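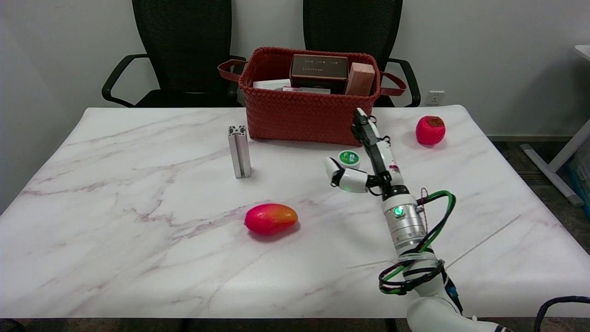
Fig. 1. The arm on the shared table, with the tin to the left of the hand.

Rondo: Tidying a Table, Slowly
Project report by Rania Atallah and Ruba Fakhoury
Submitted October 10, 2022

1. What we set out to do

Rondo is a single arm that should put the things on a table into a basket. A child of four can do this, and will even do it for a biscuit. We gave ourselves one term and a corner of the Posmont workshop, where the good table is marble-patterned and everyone has opinions about who may drill near it.

2. The build

The wrist went together twice. The first time we routed the cables so neatly that the joint could not turn, so the second version has slack in it and looks worse. Rania wrote the motion code, which we called Smadi for reasons that seemed funny in the first week. Ruba wrote Datlow, the logger, which saved 3384 rows of joint angles before we noticed it had the elbow and the shoulder swapped. They are the right way round now. We have kept the old file as a warning.

3. Test objects

We wanted shapes that disagree with each other. Fruit rolls, the aluminium profile stands upright until it is nudged, and the small container with the green lid is the right size to slip between two fingers. The basket stays at the back, which is a long reach and was Ruba's idea.
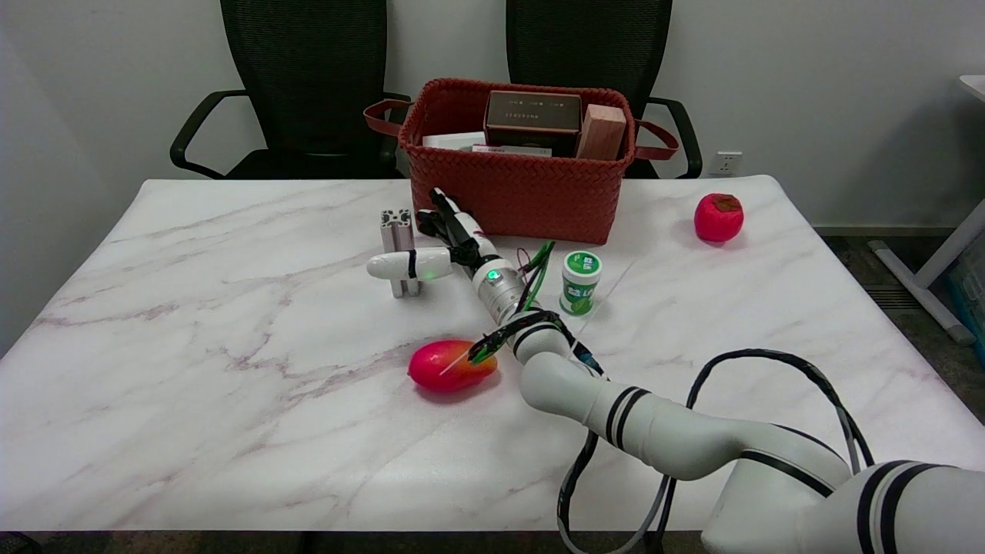 Fig. 2. Fingers next to the profile, mango in front of the wrist.

4. Results

We logged 400 attempts over the term, and 55 of them ended with the object in the basket. The profile did best, having flat sides. The mango did worst, and Rania has asked that it not be discussed further. Most failures came from the approach: the hand arrived a little low and pushed the object along before closing on air.

5. Still to do

- Slow down the last part of the reach.
- Softer pads on the fingers.
- Shorten the loops of cable near the base - but not too much, see section 2.
- Give the table back.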